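How to Write a Public Comment on a Local Ordinance

By Amparo Paredes
Nov 5, 2019

Most towns take written comments before they vote on an ordinance. Anyone can send one, and you don't need a lawyer or an organization behind you. I have been sending them to the Montes town council for years and have read a great many written by other people. The steps below should work in any town with a similar process.
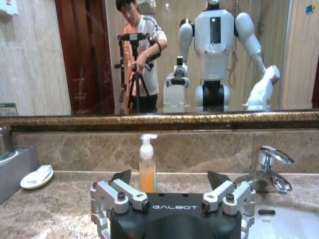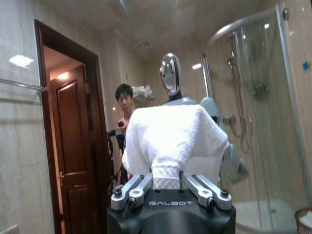 Step 1: Find the actual text

Get the draft ordinance before you write anything. A news story or a post from a group you belong to will leave things out, and sometimes it describes an earlier version. Look on the agenda page for the meeting where the item is listed. The draft is usually an attachment at the bottom. If it isn't there, call the clerk's office and ask for it by item number.

Check the date or version number on the draft. When Montes rewrote its noise rules in August, there were 3 versions in circulation, and people were quoting paragraphs that had already been taken out.

Step 2: Find the deadline and the format

The meeting notice will say when comments close and where to send them. Read it closely. Some towns close written comments the day before the meeting, others at noon on the day itself. Some accept email and some want you to use a form on the website. If there is a form, it may have a length limit, and it may cut your text without warning when you go over. Write in a separate document first and paste it in.

Find out if your comment will be published with your name and address. In many places it will be. If you only want your street listed, ask the clerk whether that is allowed before you send it.

Step 3: Pick one or two points

People who care about an issue want to say all of it. Council members get a packet that can run to hundreds of pages, and a long comment gets skimmed. Our packet for the noise hearing had 168 written comments in it. Tadeusz Tomaszewski, who was on the council then, told me he read the first paragraph of each one and went on only if he could tell what the writer wanted.

Choose the section that affects you most. Write down its number and what you want done with it.

Step 4: Put the request first

Your opening sentence should give the item number and your request. Something like this:

"I am writing about Item 5 on the agenda. I ask the council to remove Section 2(b), which sets the same evening cutoff for home workshops and outdoor venues."

After that, say who you are in one line: where you live, how long you have lived there, and whether you have a business or other interest in the outcome. Mention the interest even if it seems to hurt your case. Someone will bring it up at the hearing if you don't.

Step 5: Give your reasons

Use things you know firsthand. If you run a shop on Dolora Avenue, say what the rule would change about your working day. If you use a number, say where it came from and attach the page.

Leave out guesses about anyone's motives. You may be right, but you can't show it in a comment, and the person you are accusing may have a vote.

Form letters are fine if you have no time for anything else. They are normally grouped together and reported as a total. Adding two sentences of your own at the top will often get yours filed separately.

Step 6: Offer wording

This is the step most people skip. If you want a section changed, write the replacement sentence yourself. Zixuan Wan did this with the permit fee rule, and her sentence went into the final ordinance with one word changed.

Step 7: Send it and keep proof

Put the item number in the subject line. Save a copy of what you sent, with any attachments, and save the confirmation. If you don't get one within a business day, call the clerk.

When the packet is posted, look for your comment in it. If it is missing, bring a printed copy to the meeting and ask for it to be entered into the record.

Step 8: Check the vote

Read the minutes afterward and compare the adopted text with the draft you commented on. If the item was put off to another meeting, ask whether your comment carries over. In Montes it does. In Merkine you have to send it again.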